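Grolham lab notebook, bimanual bench
Entry by the bench operator, October

Two-handed pick-up of the white box, continued. Item is to be gripped by its short ends, lifted, then put in the backpack. Only the approach and grip stages are scored at present.

Collected 193 teleoperated episodes. Discarded 39 where the operator closed one side early and pushed the box across the table. 154 kept for training. Policy retrained from the Perov checkpoint with action chunks left at their old length.

Result: 70 trials, both grippers closing within the allowed offset in 49. Most failures come from the same cause – one side arrives first and the box yaws before the other closes. Adding a wait condition on the slower arm cured this in five extra trials, too few to report.

Open points:
– box yaw at start is still fixed by hand. Needs randomising.
– Villalobos rig uses a softer closing profile. Copy the settings across before the next batch.
– bag stage not attempted until grip passes 60 of 70.

Pose before closing, head view:

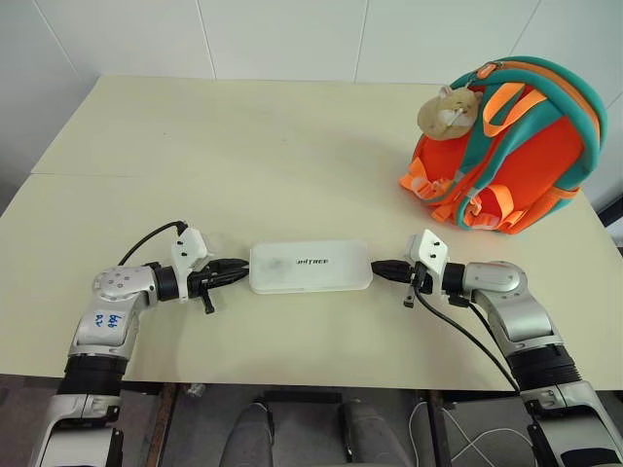
Plavent: I would hold off on the wait condition. It hides the timing error in the demonstrations, and you will meet it again at the bag stage. Retrain on the episodes where both sides close together and compare.

2 comments · 0 shares
Grolham bench notes – contact the lab desk – Back to top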